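4.2 Do shared laundry rooms save water?

The claim that shared laundry rooms use less water than in-unit machines is repeated so often that it is rarely given a source. Where a source does appear, it tends to lead back to a small set of building surveys in which households were asked to recall how many loads they had run in the past month. We are not convinced that people can answer that question. Our own respondents gave answers in round figures, and the same household could report quite different totals when the question was put in terms of weeks.

We therefore relied on meters where we could get them. The sample comes from four housing developments, Tivetach, Skanari, Kırmızıgül and Plisar, with 173 households in all. Tivetach and Skanari have shared rooms in the basement. Kırmızıgül has hookups in each apartment, and Plisar is mixed: the older wing shares its machines and the newer wing does not. Readings were taken over 11 weeks, beginning in June.

On the face of it, the shared buildings do better. Metered laundry water per household was lower at Tivetach and Skanari than at Kırmızıgül, and a reader in a hurry could stop there. We would urge some caution. Households in the shared buildings are smaller, and a number of them told us that they take bedding and other bulky items elsewhere. Water used at a commercial laundry or in a relative's house is still water used. It simply does not pass through the meter we were reading.

The mixed development ought to settle the matter, and it does not. At Plisar the two wings differ by less than the week-to-week swing within either one. Some 20 households there moved in or out during the study, and dropping them from the count changes which wing comes out ahead. We would not build a policy on a result that behaves like this.

A second difficulty is what counts as a load. Machine makers rate their drums by dry weight, but few people weigh their clothes. Residents sort by color, by fabric, by who needs what on Monday, and by how much they can carry down the stairs in one trip. Several said they run small delicate items by hand or in a separate short cycle, and these cycles account for a share of the water that earlier surveys missed entirely. A single cloth or blouse (Figure 3) may well end up as its own partial load, and a building total will never show it.

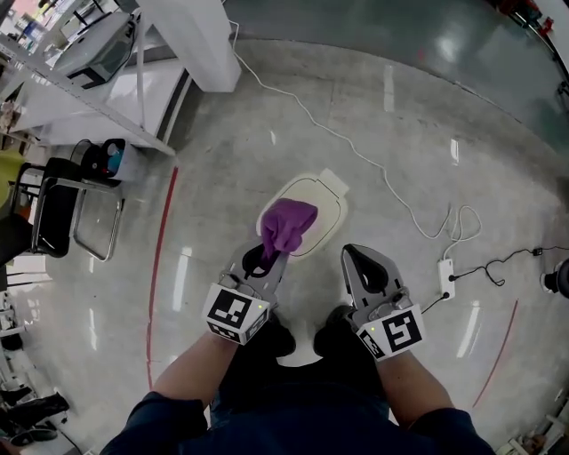
Figure 3. A purple cloth, partly lifted from a cream-colored tray.

The usual answer to the partial-load problem is price. If each cycle costs the same, the argument goes, residents who pay per cycle will wait until the drum is full. Skanari charges per cycle and Tivetach does not, so the comparison is there to be made. We found no clear gap between them. Residents at Skanari did report waiting longer between washes, but they also reported choosing the longest program in order to get their money's worth — and the longest program uses the most water.

None of this shows that shared rooms are wasteful. It shows that the evidence in their favor is thinner than the confidence with which it is quoted. A proper test would need at least 100 households per arrangement, matched on size, with meters on the individual machines and a diary for anything washed by hand or taken off site. It would also need to run through a winter, when coats and blankets enter the wash and drying indoors becomes a constraint. Our own data cover only the warmer months, and we make no claim about the rest of the year.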